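Equipment budget talk – notes, Tuesday, 30 min incl questions

Slides up before people sit. Water. Don't start with the org chart again.

OPEN
Thank Jean Tennant for the slot. Say who I am, quick. Ask for hands – who has bought an arm already? Who has bought one and still had money left for the gripper? (wait for laugh, move on either way)

Point of the talk: the arm is the easy line in the budget. Quote comes back, one number, everybody signs. The stuff at the end of the arm and the stuff around it is where Stedgate went wrong in the first round. My sheet, my mistake, say so.

WHAT WE ASKED FOR
Bench for handling soft goods. Cords, bags, cloth, covers, anything that flops. Rasmus Mägi wrote the spec, good spec, two pages. Left out lighting. Left out spare fingers. Left out who pays for wrist camera when the cable goes.
Round one: one arm, one gripper, one camera, no spares line. Approved in March.
Don't read out the total, it's on the handout.

WHY SOFT GOODS COST MORE
Rigid parts – buy a fixture, done. Cord – no fixture. It loops, it lies across other things, it goes out of view. So the money moves from fixtures to sensing and to people's time.
Go slow on this bit, Diarmuid Carroll's lot will be in the room and they only do boxes.

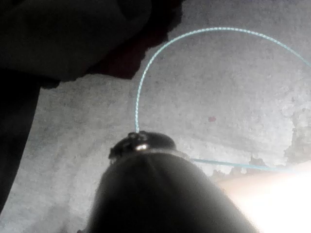 Light-blue cord at the wrist camera. Note the glare, lower right.

Let them look. Then:
– cord is easy up in the arc, good color against the gray. Lower run goes off into the glare and you lose the end of it
– dark thing in the middle, almost no detail. One bright glint on the cap and that's your lot
– dark shape down the left is most likely the gripper itself, very close. Plan on giving up part of your view to your own hardware
Ask the room: what would you buy first? Most will say better camera. I'd say lights and a blind. Cheaper, and you can have them by next week.

THE LINES PEOPLE FORGET
Lights, diffusers, something over the window. Get a real quote, dont guess.
Fingers and pads. We put in for 4 sets, used to be zero. Clostico sells them in packs, so check pack size before you write the number down.
Cables. Wrist cable is a wear part. Budget it like one.
Bench surface. Pick it on purpose, ask what the camera sees before facilities orders it.
Setup time. 40 hours for the bench, in its own line. If it's hidden in "staff" it gets cut.
Shipping and customs on the arm, 1191 on our last invoice. Not in the quote! Read the small print on page two.

LEASE OR BUY
Short. Guslow offered a lease, Breathnach only sells. Lease looks nice in year one. Ask who fixes the gripper under the lease – ours said arm only. Tomás Ó Riain has the side by side, send people to him, not me.
If you'll change grippers a lot, buy the arm. Thats my view, Rasmus disagrees, let him say so in questions.

HOW TO WRITE THE ASK
One page. Task first, then kit. Put an image off the actual camera on it, finance people get it faster than from a spec.
Spares as their own line, never "misc".
Name one person who owns the bench. Ours is Senan Geraghty, point at him if he's there.
Get the vendor to hold the price in writing.

IF TIME (prob not)
Second camera off the wrist, fixed to the bench. Not costed yet. Don't promise.

QUESTIONS
Likely: why not a bigger arm? – reach was fine, see handout.
Likely: can we share the bench? – yes, booking through Senan.
Handouts at the door, take the leftover ones back to Jean.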